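Why Is Sound Sometimes Loud and Sometimes Quiet?

Say hello out loud, wherever you are. Go on, nobody minds! Something just traveled from your mouth to your ears, and to the ears of anybody sitting near you, and it got there so fast that you didn't have time to blink. It's called sound, and it is one of my favorite things to explain, so get comfortable. You might like to have a plastic cup nearby for the part at the end. 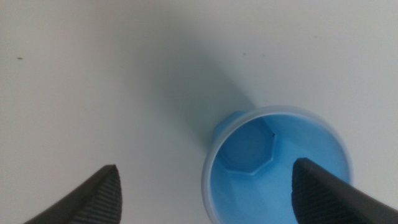
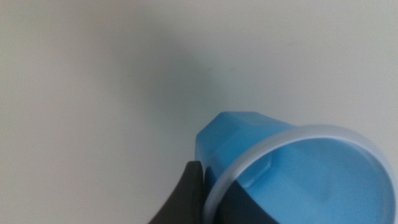

A blue plastic cup. One like it is all you need for the humming game.

Let's start with a word that grown-ups use a lot when they talk about sound. The word is vibration. A vibration is a very quick shaking, back and forth and back and forth, often so quick and so small that your eyes can't catch it. Put your fingers gently on the front of your throat and hum a long, low note. Do you feel the buzzing? Those are two little folds inside your throat, shaking away while you hum. When you stop humming, the buzzing stops too.

Every sound you have ever heard began with something shaking. A guitar string shakes when you pluck it. The skin of a drum shakes when you hit it. Even a door that slams gives a good hard shake to itself and the wall it's in (and sometimes to the whole house, if you're cross when you do it).

How does the shaking get to you?

Air feels like nothing much, but it is made of tiny bits called molecules, and there are more of them in your bedroom than you could count in your whole life. When a drum shakes, it bumps the air right next to it. That air bumps the air beside it, and that air bumps the next bit along, and so on across the room. Think of a long line of children waiting for lunch. If the child at the back gives a little push, the push goes all the way up to the front, even though every child stays in just about the same place. It's the push that travels. We call that traveling push a sound wave.

In air, a sound wave goes a bit more than 1,000 feet in a single second. That is fast, but light is much, much faster, and you can catch the two of them racing. In the village of Tandcombe there is an old bell that hangs out in the open, and on Friday at noon it rings for the market. If you stand at the far end of the long meadow, 850 feet away, you see the bell swing first and hear the clang a little after. The first time I noticed it I thought the bell was broken!

Thunder and lightning work the same way. They happen together, up in the storm, but the flash gets to you first and the rumble comes trailing along behind it.

Loud and quiet, high and low

A big, strong shake makes a loud sound. A small, gentle shake makes a quiet one. If you tap a table with one finger you get a little tick, and if you thump it with your fist you get a bang and perhaps a sore hand.

High and low are different from loud and quiet, and lots of people mix them up. A high sound, like a whistle, comes from something shaking very quickly. A low sound, like a tuba, comes from something shaking more slowly. You can have a loud low sound or a quiet low sound, whichever you please.

Sound can go through other things too - water, wood, metal, even the ground. Whales call to each other through the sea over huge distances. What sound can't do is travel where there is nothing to shake. Out in space there is almost no air at all, so astronauts outside their spaceships have to talk by radio.

The humming game

Take your plastic cup and hold it lightly by the sides. Put the open end close to your mouth, without pressing it on your face, and hum into it. Can you feel the cup buzzing under your fingertips? Try a low hum, then a high one, and see which buzzes more. Now hum very softly - can you still feel it?

If you have a friend with you, take turns. One of you hums a tune and the other holds the cup and tries to guess, with their eyes shut, when the hum gets louder.

Words to remember

Vibration: a quick shaking, back and forth.
Molecules: the tiny bits that air is made of.
Sound wave: a push that travels through air, water or something solid.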